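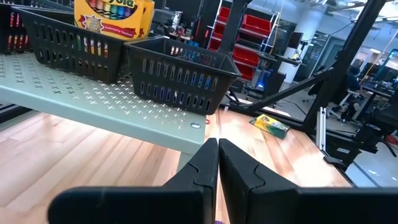

Fig. 1. Crayon sorting at the Funeck open day, seen from the gripper.

Automation in Practice – notes for session 4
Handout by Shona Grimshaw

Read these before we discuss the Funeck visit. Our host, Remigiusz Sowa, gave a good talk, but a talk is a sales pitch and your write-up should treat it as one.

The claim was 300 practice runs per task. Ask what counts as a run. Does a dropped crayon end it, or does someone put it back and carry on? I asked twice and got two answers.

Crayons are stiff, straight and much the same size. Cords and straps are a harder test, and I'd give more weight to anything shown with those.

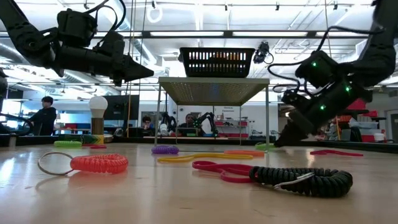

Fig. 2. Two-arm table with coiled cords, straps and a raised basket.

A strap has no fixed shape, so the arm can't rely on finding it as it was last time. Harish Rawat asked how they score a tangle – the reply was 'case by case'. Write that down.

For next time: 200 words on one claim from the visit you would not repeat without seeing figures. 'It looked smooth' is not evidence.

Last updated: April

Related items
Session 3: Reading the Bukero brochure
Session 5: Who resets the table?
Visit notes: Bednarek, Grorkville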